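Kestent Folding Mat — Set-up and Care Guide
Section 4: Folding a towel on the mat

By now your Kestent mat should be out of its sleeve and have had a good rest under a few heavy books, so that the creases from the post have relaxed. If the corners still want to curl, give it another night. We've had mats come through a Tiltotia December that needed two, and they came good in the end.

This section covers a single small towel, up to 70 cm on the long side. Bath sheets are in Section 6, and they do need a bit more elbow room.

Before you start

1. Lay the mat on a flat surface with the green side up. Smooth it from the centre outwards with the palm of your hand.

2. Choose a towel in a colour you can easily tell from the mat. Orange, tan and cream are all lovely to learn on — a dark green towel will have you hunting for its edges all afternoon.

3. Drop the towel on the mat just as it comes from the basket. Please don't tidy it first, as the next few steps begin with finding a corner in the heap.

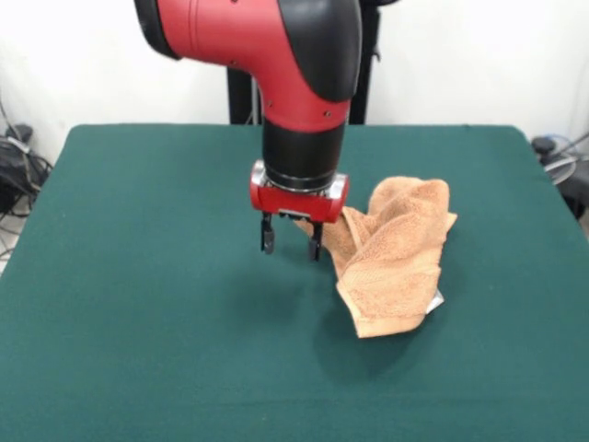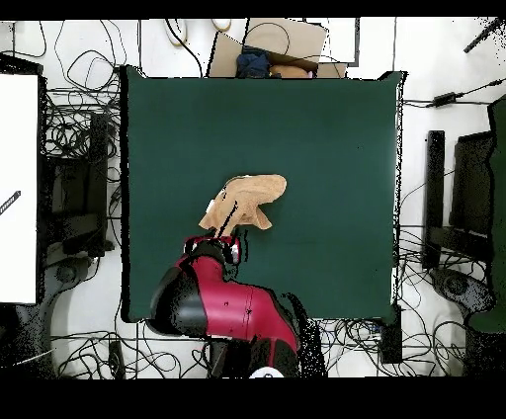 Fig. 7. A crumpled towel on the green surface, ready for step 4.

Opening and folding

4. Look for a flap or loose end sticking out of the bundle. Take hold of it near the edge and draw it gently away from the rest. You may have to do this more than once, and that's quite all right.

5. When you have found two neighbouring corners, lift them, give the towel a light shake and lay it down again with the long side towards you.

6. Stroke out the wrinkles, working from the middle to the hems.

7. Bring the left side over to meet the right, line up the corners, then fold the bottom edge up to the top. Press lightly along each fold.

Note: Thick towels spring back a little. Let the folded towel sit for a minute before you put it away and it will hold its shape much better on the shelf.

Caution: Do not iron on the mat. The colour can transfer to light fabrics, and the backing will not forgive you. Wash at 40 degrees, on its own the first time, and dry it flat out of the sun.

Spare mats are order number 2429. For anything this guide hasn't covered, write to Prys Gough at Rultberg, who looks after mat enquiries and is always pleased to hear how people are getting on.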